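# Part 3: The Bathroom Sink

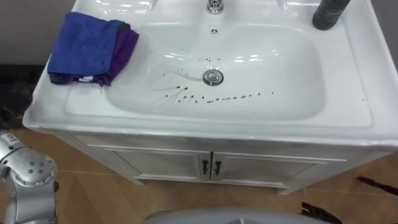
*Fig. 3. The vanity sink, with the blue and purple cloths folded on the corner of the rim.*

You've done the mirror and the light switch by now, so your arms are warmed up and we can get to the sink. I wrote this part of the Guthrie house guide after my third season of turnovers, and it's the part I've rewritten the most. The sink is the first place guests look when they walk into the bathroom, and a white one shows every little speck!

Set the timer on your phone for 30 minutes for the whole bathroom. The sink takes up maybe a third of that once you know the moves (my first one ate the entire half hour, so don't feel bad).

## What you need

- The blue microfiber towel, for washing
- The purple cloth, for drying and shine
- Dish soap or the Ploder cream cleaner from the hall closet
- An old toothbrush
- A plastic cup for rinsing

Fold the cloths and keep them on the left corner of the rim, up near the faucet. I used to drape mine over the shower rod and then walk back and forth all morning like a goof.

**Note:** The Guthrie place has blue and purple for sinks only. Anything that has touched a toilet goes straight in the wash bag, and I mean straight in.

## Steps

1. Move the guest bottles and soap off the countertop if you need the elbow room. A single bottle in the back corner can stay until step 8.

2. Look into the bowl before you turn on any water. You're checking for dark specks and streaks on the slope, hair near the stopper, and anything gritty. Grit gets rinsed, never rubbed.

3. Run the water lukewarm and chase the specks toward the drain with the cup. Start high on the left slope, go across the front, then finish on the right. Pouring from the cup works better than cupping your hands – you get a wider sheet of water and it carries more down in one go.

4. Lift the stopper if it comes out easily. Clean under its edge with the toothbrush and drop it back in. If it doesn't want to come, leave it alone and write it on the sheet.

5. Wet the blue towel, wring it out well, and put a dab of cleaner on it the size of a pea. Wipe in big loops, starting at the top of the bowl and ending at the drain. Go easy on the cleaner, or you'll be rinsing until dinner.

6. Do the overflow hole. It's the small round one on the back wall of the basin, with the chrome ring. Brush around the ring, then pour two cups of water through. Guests never notice a clean one, but they sure notice a smelly one.

7. Rinse the whole bowl again and bend down so you can look along the surface from the side. Missed spots show up much better from down there. Repeat step 5 on any that are left.

8. Wipe the rim all the way around, and lift that back-corner bottle to get under it. Bottles leave rings, and a ring on white is a real pain after a week.

9. Dry everything with the purple cloth: rim first, then bowl, then the faucet and stopper last. Chrome wants a dry part of the cloth, so flip to a fresh fold.

10. Run the damp cloth down the front of the white cabinet. Toothpaste drips love it there.

**Caution:** No scouring powder and no green scrubby pads, ever. The bowl is glossy and I'd like it to stay that way. A replacement sink was quoted to us at $327 before the plumber even picked up a wrench.

**Caution:** Don't mix cleaners. If a guest has left some drain product behind, open the window, leave it capped, and put it in the box in the garage.

## If the specks come back

Sometimes you'll rinse the bowl, turn around to do the tub, and find new dark bits when you come back. Try these in order:

- Run the faucet into the white cup. If bits land in the cup, unscrew the little screen at the tip of the spout and rinse it out.
- Check your cloth. Shake it outside – a towel that went through the wash with a doormat will shed all kinds of stuff.
- Check your sleeves and your hair. Yes, really. It was my black sweater once.

Still there? Write "sink, specks" on the Usent sheet by the door and carry on with Part 4, the tub.

Cloths get washed warm with no fabric softener, and they hang dry on the porch line.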